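Curnov trains two-handed manipulation model on household fragrance testing

Natarcombe – Robotics developer Curnov has published results for a manipulation model trained on first-person recordings of people handling perfume bottles and paper test strips at home. The data set, named Skivum, holds 260 episodes recorded at head height, each showing both hands. 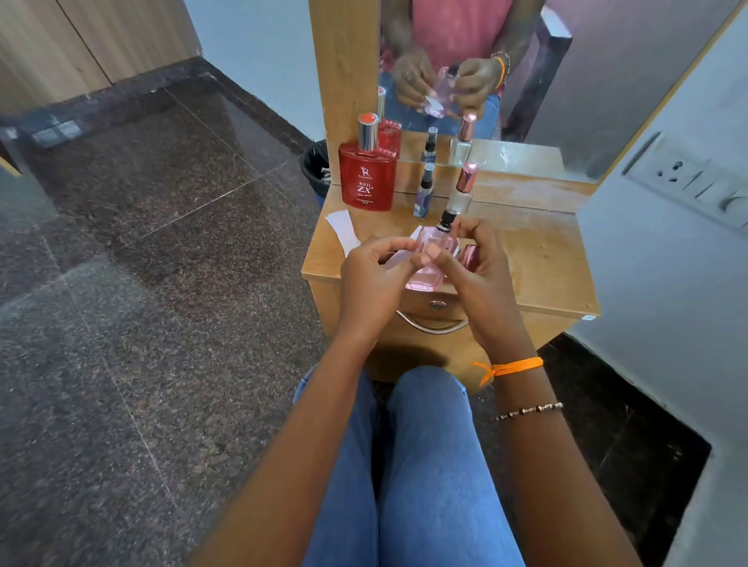

Both hands on a pink bottle during a Skivum episode.

Small glass containers remain hard for two-handed systems. Transparent walls disturb depth estimates, and the fingers hide the cap and nozzle for much of the task. The team labeled each episode by grasp type, by the role of each hand and by contact between objects. Of the full set, 194 episodes went into training; the rest were held back or dropped for poor hand tracking.
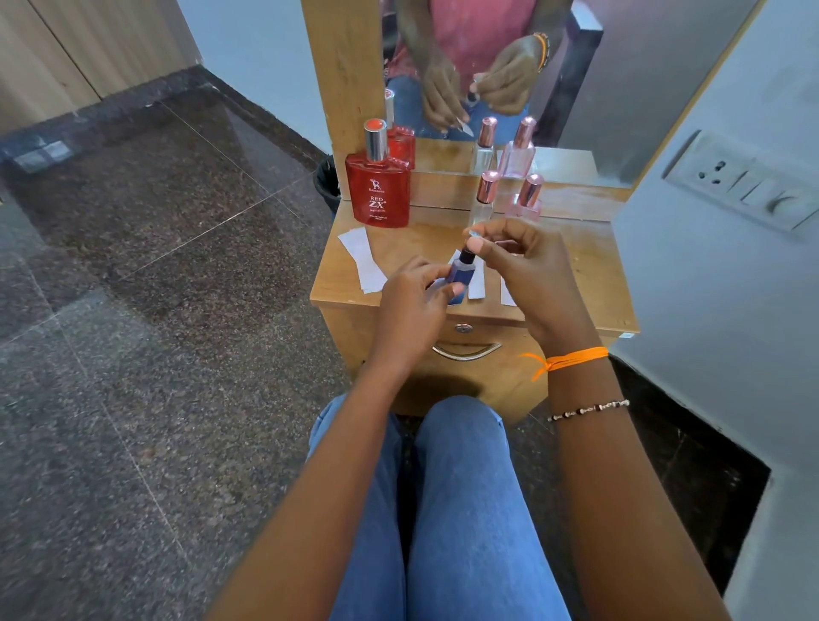 The model predicts wrist pose and finger closure for both hands over a short horizon – 30 time steps – and is then tuned on a small amount of robot data. Adding the human recordings cut failed cap grasps by around 20 percent compared with robot data alone. Gains were smaller for paper strips, which bend on contact and shift on the tabletop.

"The strip is the harder object," said Fanni Dudás, who led the labeling work. "Its shape changes between one grasp and the next."

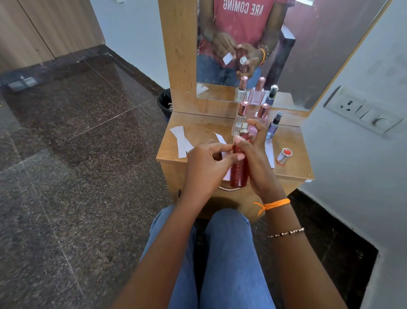 Red bottle and paper strip, one of the two-object tasks.

The tuned model was run on the Odukoya two-arm platform. Tests with pump dispensers are planned for November.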